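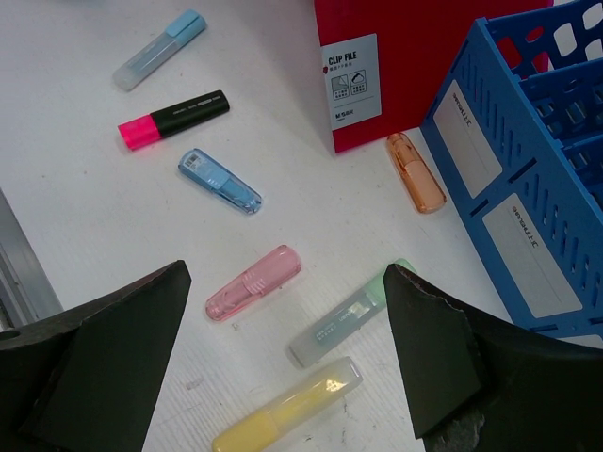
Highlighters on the bench, seen from between the gripper's fingers.

The rulebook that Tondley wants every small robot lab to sign runs to 150 clauses. Most of them deal with what an arm must do when it meets a person. Very few deal with desk clutter, and clutter is where these machines spend their days.

Take clause 17, on "representative objects." A lab may call a sorting task tested after 4000 logged attempts. Fine. Attempts at what? Matubbar, which helped write the draft, lets each lab pick its own pens. I could pass that test with one fat marker and a free afternoon.

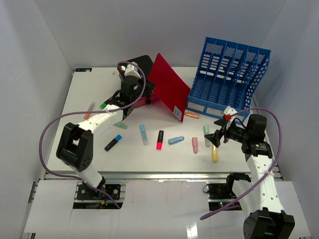 Two arms, one table: the file organizer stands at the back, the pens lie loose in front.

Yoon-hee Yeon, who audits benches for Skitero, is kinder about it than I am. "A weak rule gets people to write things down," she told me. She has read 624 lab logs since March and says the bad ones at least show you where they're bad.

Maybe. But the draft asks for no record of worn fingertips, and no note on see-through plastic, a known headache for cameras. Toser has asked for both — twice — and the latest version still leaves them to "operator judgment." I'd like to know which operator.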